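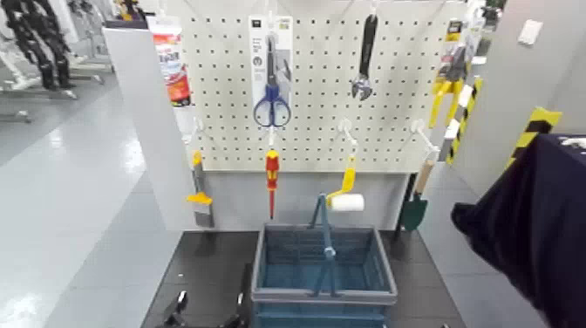
My property tax assessment came in March, and I've been meaning to write about the appeal ever since, partly for my own sake and partly for anyone else in Durnadthorpe who opened the same envelope and had to sit down. I should say I don't mind paying taxes (I like the library, and I like the snowplow even more), but I do like the bill to be for the house I live in. The county had me down for a finished basement. I have a basement, and it is finished only in the sense that the builders left. So I went looking for the appeal form, which I had expected to be as easy to find as that adjustable wrench on its peg, jaw down, right where you'd reach for it. It took me most of an evening. It was on the Assessor's page under "Other Documents," below the dog license renewal.

The form itself is 2 pages long and perfectly friendly. The instructions that go with it run to 21 pages and are written for somebody who already knows what "equalized value" means. I read them twice with a pot of tea and then did what I should have done first and called the office. The woman on the phone was lovely! She told me I could skip most of it, because my complaint was a plain error of fact and had nothing to do with market value, and those go through a shorter review that the instructions mention once, in a footnote.

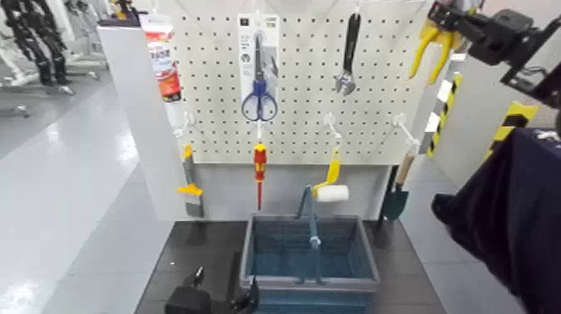

What I sent them

I kept it simple. I put in the original building permit, a signed letter saying no work had been done downstairs, and the record card for the house, which you can ask for at the counter on Fortin Street. Do ask for the card, even if you think your assessment is fine. Mine had the right number of bathrooms and the right roof, and then that one wrong line about the basement, which I suspect was meant for a house over on Corier Lane with a number very like ours.

There's a deadline of 55 days from the date printed on the notice, and please note that it's the printed date, however long the envelope then takes to reach you. I made it with a little room to spare. An inspector came by, looked down the stairs, and was gone again before I could offer coffee. The letter came last week, and my bill is going down by $237 a year, and I'm as pleased as if I'd won it in a raffle.
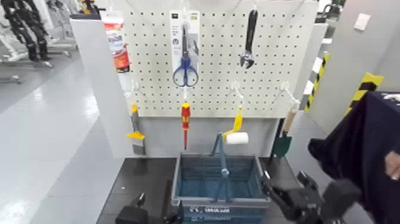 A reader over in Trurnana wrote to me after I mentioned all this in an earlier post, saying that her county won't take the form by email at all, and that she had to go back a second time when the copy of her permit wasn't stamped. She suggests asking for the stamp while you're still at the counter, and getting a receipt with the date on it too. I did get a receipt, though I can't claim I thought of it myself. The clerk handed it to me.

Next I'd like to find out whether they owe me anything for the years before this one. The footnote doesn't say.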